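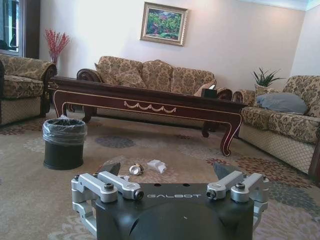

*Litter on the lounge carpet at Plumthorpe, with the lined bin by the coffee table.*

**Plumthorpe lounge to change its cleaning routine**

June 16, 2026

The shared lounge at Plumthorpe will move from one daily clean to two, following a review of carpet wear and litter carried out in May. The new routine covers the large floral carpet, the sofa area and the low coffee table.

Under the revised schedule, cans, tissues and scraps are to be lifted from the floor before any vacuuming starts. Crushed cans go into a separate sack for recycling; everything else goes into the green bin, which is to be relined at each clean. The liner must be folded over the rim so that it does not slip when full.

Kylie Sheehan, who manages the building, said the review logged 70 pieces of litter over 16 days, most of them within reach of the table. "Drink residue is the main concern. It dries into the pile and the pale areas mark first," she said.

Spills will be blotted with cold water and a white cloth. Detergent is not to be used on the carpet without a test on a hidden corner. The table will be dusted with a dry cloth only, including the scrolled feet.

Dilwyn Kneath will keep the cleaning log. A full carpet wash, priced at £2260, has been deferred until the new routine has been assessed.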